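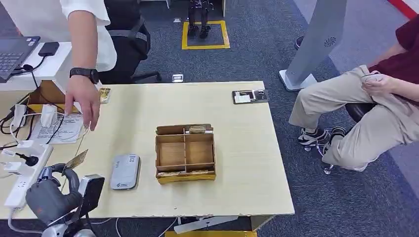 *The sorting table during a practice session of the Ollness student robotics club. A small card is held at the tip of the gripper.*

A student robotics club at Ollness is spending the last weeks of the school year teaching a robot to put small packets into a divided box, a job its members picked for this year's Plarwood student challenge in May.

The club has 20 members and meets after classes until 6:30 p.m. Its entry is called Swai. The task sounds easy: pick up a flat packet or card from the table, carry it to the box and leave it in the right slot. The slots at the front and back are narrow, and the students say those are the ones that cost them points.

"The big squares are fine - you can be off by a lot and still get it in," said Samira Khoury, a second-year student who works on the hand control. "The thin ones at the edges, you have to come in at the right angle or the packet folds over."

Under the challenge rules, each team gets 30 minutes at the table. Judges score every packet by where it ends up, and a packet that lands outside the box scores zero. Teams may reset the arm between attempts but can't move the box once the clock has started. 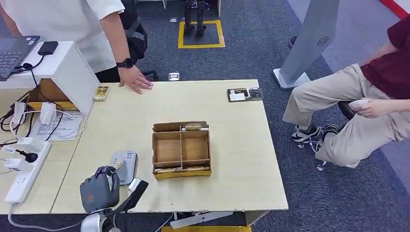

Hamisi Mosoti, who teaches the class the club grew out of, said he asked the students to write down each attempt in a shared log. By the end of last month the log had over 37 pages. Most of the entries are short, he said, and a lot of them say only "angle" or "too high."

The students work in pairs. One watches the packet and the other keeps an eye on the laptop, and they trade places after each set of attempts. Josphat Laizer, who wrote most of the program that plans the arm's path, said the trading was his teammates' idea and that he was against it at first.

"I wanted to stay on the laptop," he said. "Then I had to stand at the table for a while and saw that my path was bringing the wrist in too low."

Laizer has since raised the approach, and the club is now testing the change with packets of different thickness. Cards are still harder than packets, he said, and the team has not decided how many of them to try for.

A second group in the club, led by Muthoni Mutiso, is working on a separate walking project called Ava. It is not part of the challenge entry and will be shown at the school's open evening.

The Plarwood challenge is open to school and college teams, and 25 have signed up so far. Beatrice Mwaipopo, who is organizing the event, said the table order will be drawn on the morning of the contest. Visitors can watch from 10 a.m., and there is no charge to get in.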